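News > Print Room > August 2022

Print this page | E-mail to a friend

Why I now nag everyone for a folded dummy

If you've ordered labels or sleeves from us here in Skekinton, you've probably had the call from me by now. It goes something like "could you cut this out and wrap it round one of your jars before I plate it?" and then there's a pause while you wonder if I'm serious. I am! Let me tell you about the Gustico job.

Gustico wanted a wraparound sleeve for a range of dressings, 2,000 of them to start, on the uncoated cream stock that everybody loves at the moment (me included). The artwork was lovely. It looked great on my screen, it looked great on theirs, and we both signed it off on a Friday with the weekend already on our minds. What neither of us had done was put it round a bottle. The overlap ate the last line of the ingredients, and the barcode sat right on the curve where no scanner was ever going to like it.

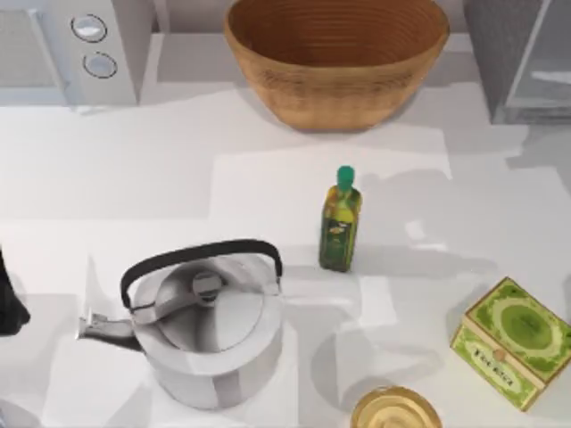

We caught it after the first 100 came off the folder, so it could have been a lot worse. I ate the cost of those, they moved the barcode to the flat back panel, and we lost two days. The overlap went from 2 mm to 5 mm, which gave the glue somewhere to sit as well. They've reordered, so I think I'm forgiven.

So now every new sleeve, carton or neck tag gets a plain dummy first. Same stock, same grain direction, no ink. I cut them on the sample table at the Kincaid unit, usually first thing while the big press is warming up, and they go out in the regular mail. It's free for anything going on press with us, and yes, that includes the tiny runs.

When yours arrives, please fill the container before you wrap it. Soft pouches and thin plastic tubs change shape when they're full, and I've been fooled by that one too. Then scribble on it! Draw where the logo goes, mark the bit your thumb covers, write "too tight" in big letters and send it back. A scruffy dummy with pen all over it is worth more to me than a long e-mail.

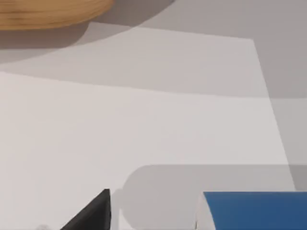
Flekport deliveries in August

The van is doing the Flekport loop on Tuesdays only this month, so anything for that side needs to be approved by noon on the Friday before. If you're running low on stickers and can't wait, call me and I'll see what can ride along with the courier. Flat sheets are easy. Made-up boxes take up a silly amount of room, so I'll ask if you can take them flat and fold them yourselves.

3 comments | 11 shares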